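Pre-Purchase Inspection Checklist — Mobile Arm for Kitchen and Pantry Work
Site: Sollton, ground floor
Completed by: Dionysis Karamanlidis
Reviewed by: Lefteris Bakalis
Date: 15 October 2019

Status codes: OK, OPEN, FAIL, N/A. Comments go under the item. An item marked OPEN blocks the purchase order unless the reviewer signs it off.

Section A. Floor and access

A1. Doorways wide enough for base with arm folded — OK
Measured at the narrowest point, 902 mm. Flerer asks for less than that. Clearance is fine with the door taken fully back, tight if it is left half open.

A2. Thresholds and floor joints — OPEN
Metal strip between pantry and kitchen is raised on one side. Needs to be refitted before delivery. Cost is small and can come out of the building budget.

A3. Floor load — OK
Quoted weight with battery is 346 kg. Floor is a ground slab, no basement under this part.

A4. Floor drains and mats — OK
Mats to be removed from the drive path. Kitchen has agreed.

Section B. Power and charging

B1. Dedicated outlet for charger — FAIL
The outlet proposed is shared with the dishwasher. We need a separate circuit. Climport has been asked for a price. Do not let this slide, the last charger sat in a box waiting on an electrician.

B2. Charger location clear of exit route — OK

B3. Main cutoff reachable without crossing the work area — OK
Label is missing. Tawfik will supply labels with the signage order.

Section C. Guarding and stops

C1. Emergency stop on base, both sides — OK
Checked on the demo unit.

C2. Wireless stop included in quote — OPEN
Listed as an option on page two and not in the total. Lefteris wants it in the base price or priced as its own line. Two handsets, please, one always goes missing.

C3. Speed limit when a person is in the zone — OK
Set in software. Password held by the shift lead.

C4. Pinch points at the fingers marked — OPEN
Supplier says stickers come with the unit. Nothing in writing yet.

Section D. Reach and handling

D1. Reach to top shelf — OK
Checked against the drawing, arm raised, base parked straight on.

D2. Payload with gripper fitted — OPEN
The brochure figure is for the bare arm. Ask Flerer for the figure with the gripper on. If it drops too far we are looking at the next model up, and that changes the whole budget.

D3. Door opening on tall appliances — OPEN
Simulation only so far. Must be repeated on site with our own doors before final payment.

D4. View from the wrist camera during close work — FAIL

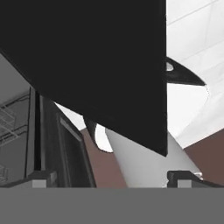
The budget as submitted has one camera in it, on the wrist, and I do not think one is enough. The supplier's position is that the operator can back the arm off and look again. That costs time on every cycle and it does not help when something moves in behind. In the simulated view a flat black panel covers most of what the camera could see, and the operator is left with slivers of ceiling, brown wall and the tall dark door, plus the two fingers at the bottom. I would not approve a move from that view alone. Recommend a second camera on the mast, fixed, with its own line in the quote. Flerer lists the bracket and camera as a kit at 2000 euros.

D5. Finger pads replaceable without tools — OK
Spare sets are not in the quote. Order 3 to start.

Section E. Money and timing

E1. Quote covers delivery and setup — OK

E2. Training included — OPEN
One day is included. Kitchen runs two shifts, so we need a second day or a recording of the first. Bakalis to ask.

E3. Service contract — OPEN
First year is included. Second year price not given. Get it now, while we still have something to bargain with.

E4. Spend falls in this year's budget — OPEN
Only if delivery is in December at the latest. The circuit in B1 decides this. If Climport cannot start in time, move the purchase to next year and keep the floor repair where it is.

Result: not ready for purchase order. B1 and D4 must be closed first. C2, D2 and E3 can be closed in one letter to the supplier, and I will draft it.

Reviewer comment (L.B.): Agreed on B1. On D4, I accept the second camera but want the view tested from the mast position in the same simulation before we pay for the kit. Send me the letter before it goes out.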